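Search notebook Go

7/29/22 – Equipment plan, laundry unloading cell

Main question is whether we buy a second two-arm station or fix up the one we've got. Debora wants a yes or no before the February budget round, so I'm starting the list now.

Finger wear. We are getting through fingertips faster than planned. Retari quoted $342 a set. Mollis would be cheaper but they only ship in lots of 12 and I don't want that much money sitting in a drawer. Going with Retari for 2 sets.

Wrist cables. Jocelyn asked for proper cable guides on both arms. Not on last year's list, so it needs its own line. She thinks we can print them in-house if we order more filament. Colour doesn't matter.

Wrist cameras. Keep the current ones. Rommel priced an upgrade at nearly $1,319 per arm from Bright and I can't defend it yet. Head view and wrist view between them cover the door, the drum and the basket on the floor.

Washer. Keep the front loader. A top loader was suggested, but then the reach study starts over.

Laundry baskets. Cheap, so order spares of the same model. A different rim height means redoing the drop positions.

Front loader and basket, head and wrist views:

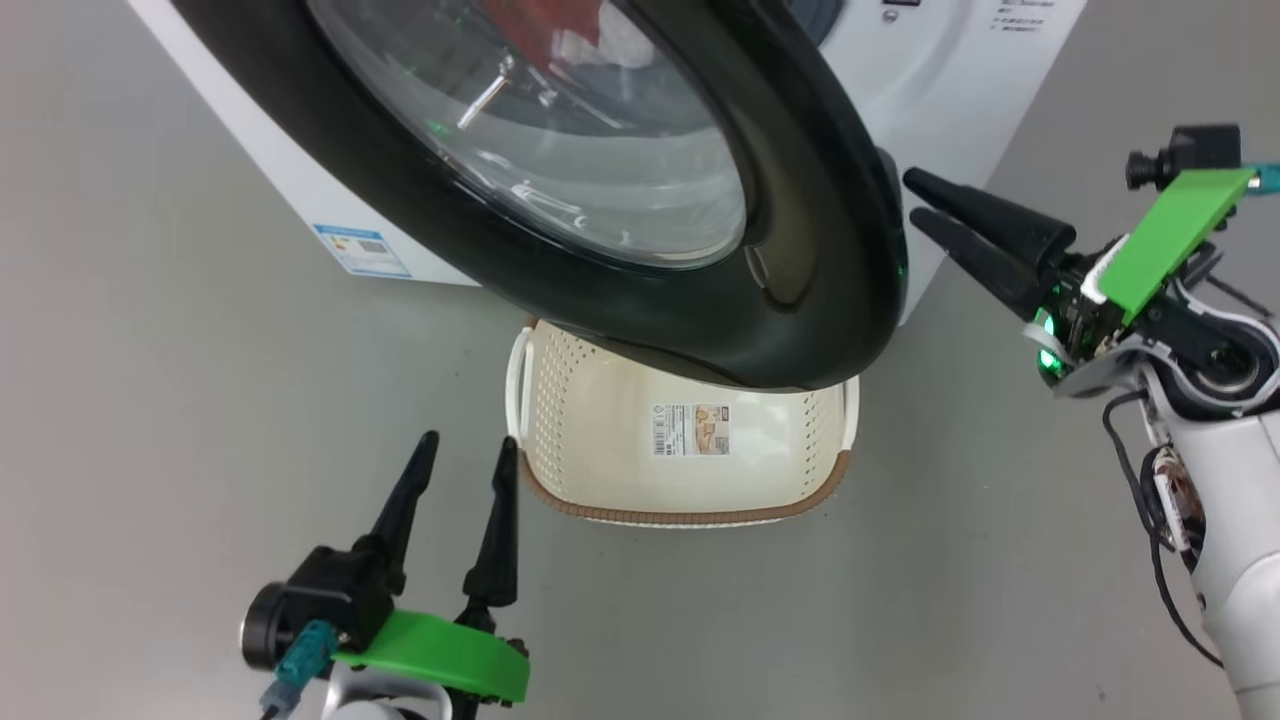
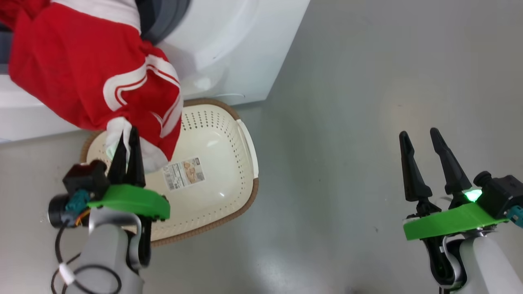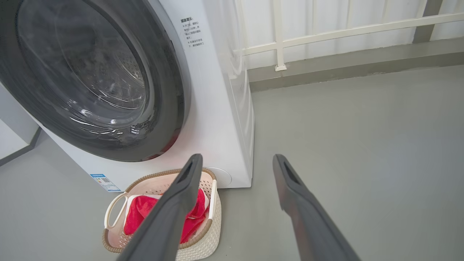

Still to do

– Ask Plorngate about lead time on a second base, and whether freight is in the price
– Isla to check the power at the other end of the lab
– Delphine has the old purchase orders, get copies
– Decide who signs for the fingertips while Debora is away

Filed under: Purchasing, Manipulation, Lab Notes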